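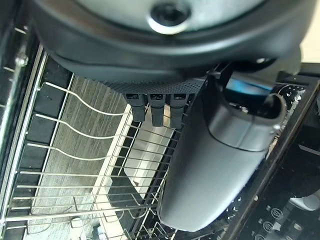
Figure 1. Gripper body, close range, with the three slotted tabs under the textured band.

4.2 Moving the sales effort from new accounts to lapsed ones

The first two quarters at Jestholm were run on new accounts only. Leads bought in, calls made, a demo booked, then mostly silence. Cost per signed account kept climbing and the team could not say why, as the customer records were split across three systems that didn't share an ID. Lü (interviewed at the Kukbridge office) called this "the leaky bucket period". We keep her term below.

Data first. Records from Hekivham's old billing system were matched by hand to the current customer list. Slow work. Duplicates everywhere, same buyer under a trading name and a legal name, sometimes a third spelling. After cleaning, 700 accounts were left that had bought at least once and then nothing for a year or more. Of these, 122 had no named contact and were dropped. The remainder went into the trial.

Accounts were split into two groups by postal code. Not a proper random draw, and we come back to this in Section 6. Group A got the usual quarterly newsletter and nothing else. Group B got a phone call from the rep who had made the original sale, where that rep was still with the firm, or otherwise from the rep now covering the area. No script. Reps were asked to open with the last order and find out what had changed since. Discounts were not to be offered on the first call. Some were anyway, see the note on pricing in 4.4.

What came back. Group B reordered more often than Group A, and the gap was widest among accounts with the same rep as before. Average first reorder was $600, below the historic average for the same buyers, but second orders went back up to near the old level. Time to first reorder was short: nine days at the median. Reps had expected weeks. Guerreiro, who ran the regional team, put it down to buyers who had meant to order and hadn't got to it. We have no way to test that with what we hold.

Behaviour inside the team changed as well, and this was not something we set out to measure. Under the old commission plan a reorder paid the rep half of what a new account paid. Reps did the arithmetic and favoured new accounts. From February the two rates were levelled, and calls to lapsed buyers went up the same week, in the areas outside the trial too. That muddies the comparison for the last part of the period. We report results with and without those weeks in Table 3, the direction is the same in both, the size is smaller without.

A few calls went badly. Buyers with an unresolved complaint did not want a sales call, and teh complaint log was not visible to the reps at the time of dialling. Fixed midway by pasting open complaints into the call sheet. Crude but it worked well enough to keep.

Zhong, the second site, followed the same steps with a smaller list and no change to commission. Calls there dropped off after the first month. Reorders dropped with them. Whether thats the commission plan or simply a smaller team with less time, the two sites alone can't settle, and we treat the Zhong figures as background for the discussion in Section 5.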